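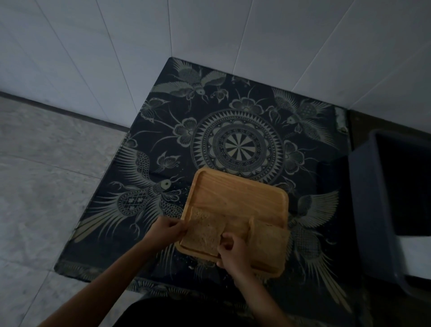

Two slices going onto the tray by hand, head camera view

From: Denise Yeoman
Date: 28/01/2021
Subject: Re: [gripper-talk] soft fingers vs. parallel jaw for floppy stuff

Hi all,

Sorry for the slow reply, I've been up to my elbows in crumbs. Picking up on this bit:

> We're looking at the Starkden two-finger for food handling and I keep
> going back and forth on it. The soft-finger Penner costs more and the
> pads wear out, but the demo clips look great. Has anyone put them side
> by side on something that bends or tears? Also curious what camera
> people are using up top, and whether a head view is enough or you
> really need one on the wrist as well.

Yes! I've had both on the same arm, and my favorite thing to torture grippers with is sliced bread. It's cheap, it squashes, it sheds bits everywhere, and every slice in the bag is a little different from the last one. The job is dull on purpose: pick up a slice, lay it on a wooden tray with a raised rim, then lay a second one so it overlaps the first.

I did the job by hand first, with the camera up at head height, and I'd tell anybody to do the same before they write a line of motion code. Look at what the hands are doing in the shot up top. One has hold of a slice by its left edge, and the other is pressing with the fingers right where the two slices meet. I had been planning the whole thing as pick, move, drop. No pressing at all, and no second contact point. So that went back to the drawing board, and I'm glad it did before I'd bought anything.

OK, the grippers.

Starkden two-finger: solid, quick, repeatable, and the controller box was talking to my laptop within the hour. On bread it's a bit of a bully. With the stock pads I set the force as low as the menu goes and still got a pinched edge on plenty of slices. I ran 70 picks that way and 13 of them tore or dropped. Then I glued thin foam over the pads and it got a lot nicer, though I didn't do a full run with the foam so I won't pretend I have a number for it. The other gripe is that the fingers are thick. Getting one under a slice lying flat is miserable, and I ended up feeding it slices stood on edge in a rack, and I know that's cheating.

Penner soft fingers: slower to close, and you need air, so there's a compressor chugging away next to you all day (bring earplugs, I mean it). But it barely marks the bread. I did over 300 picks with one set of fingers before I saw any wear at the tips. Where it let me down was placing. The slice sags, the fingers flex, and by the time you let go you've lost your nice straight edge. If you care about how the overlap looks, you'll be nudging slices afterward. I wound up adding a little push-down move after release, same idea as the fingers in the picture, and that helped more than any amount of fiddling with the air pressure.

Camera. I only had the one head camera for the hand runs and most of the arm runs. It's fine for finding the tray and fine for seeing how the slices sit once they're down. The trouble is the moment that matters most, when the hand or gripper is right on top of the bread and covering it. I borrowed a Mindosell wrist camera for the last part and the difference at the edge of the slice was big. If the budget only runs to one, get the head view and spend the rest on better pads. If it stretches to two, get both.

One more tip – don't test on a plain surface only. I use a dark navy one covered in birds and flowers, with a big round medallion in the middle, and my first slice detector hated it. It was happy on white paper and then went hunting all over the pattern. I labeled 128 frames on the busy background, retrained, and it calmed right down. Better to find that out early than at somebody else's place.

I still haven't tried either one on buttered slices, or on anything softer than a sandwich loaf. If somebody in the Istuvcombe group still has that needle gripper, I'd love to borrow it for a week or two. I'll pay the shipping both ways.

Happy to send the force settings and the pad measurements if you want them, just write me off list. What arm are you putting it on, by the way? The Penner is heavier than it looks once the air lines are hooked up.

Denise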